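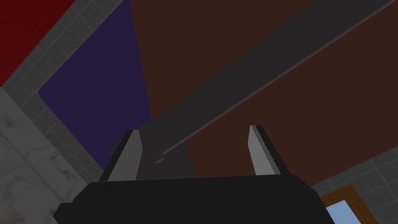

**Figure 3.** Wrist camera view in the simulated room. Both fingers are open and a dark gray bar passes beyond them. Surface colors and textures are drawn at random for each episode.

### 4.2 Randomized surfaces and the wrist view

In the previous section the policy was trained with two cameras, one fixed in the room and one on the wrist. We now ask how much of the result depends on the wrist camera alone, and whether it survives when the appearance of the room is changed. This question is important for us, because the laboratory in Mononberg and the laboratory in Pravarstead have very different walls and furniture, and we do not want to collect new demonstrations for each place.

The wrist view has one clear advantage. The gripper always takes the same part of the image, so the network can learn the relation between the fingers and a target without knowing the pose of the arm. It has also a weakness. When the hand turns, the background turns with it, and large flat surfaces can fill most of the image. In Figure 3, for instance, a brown surface lies behind the bar, with a purple panel beside it, with gray tiles at two sides. A network which has seen only one kitchen during training may use such surfaces as landmarks. It then reaches correctly in this kitchen and fails in the next one.

To reduce this effect we change the materials of the room at the start of every episode. Walls, floor, cabinet fronts and counter are treated separately, and each receives either a plain color or a texture from our library of 55 materials. Colors are not limited to realistic ones. Tiles, marble and plain paint may appear together, also where a human designer would not put them. The gripper keeps its original appearance – we found in early tests that changing it made the training slower and brought no benefit. The geometry of the room and the position of the light are fixed within one episode.

We trained three versions of the policy on the same demonstrations. The first, called Plain, uses the original materials. The second, called Sorrentino after the room model in which it was developed, changes only the walls and the floor. The third, called Butbridge, changes all the surfaces named before. All three have the same network size and the same number of training steps. Each version was evaluated over 200 episodes in rooms whose materials were not used in training. An episode is counted as successful when the target is held between the fingers at the end of the time limit.

The order of the three versions was the same for every target type. Plain had the lowest success rate, Sorrentino was in the middle, and Butbridge was the best by 19 percentage points over Sorrentino. The difference was larger for long, thin targets than for compact ones. We believe that a thin target covers only few pixels at the beginning of the approach, so the background has more influence on the predicted motion. We did not test this explanation directly.

The failures of Butbridge are mostly of one kind. When the target and the surface behind it have similar brightness, the hand stops too early and the fingers close in front of the target. Adding a depth channel removed part of these failures, but it also made the policy sensitive to errors at the finger edges, and we left it out of the final system. The fixed camera did not help in these cases, as the hand often hides the target from it during the last part of the motion.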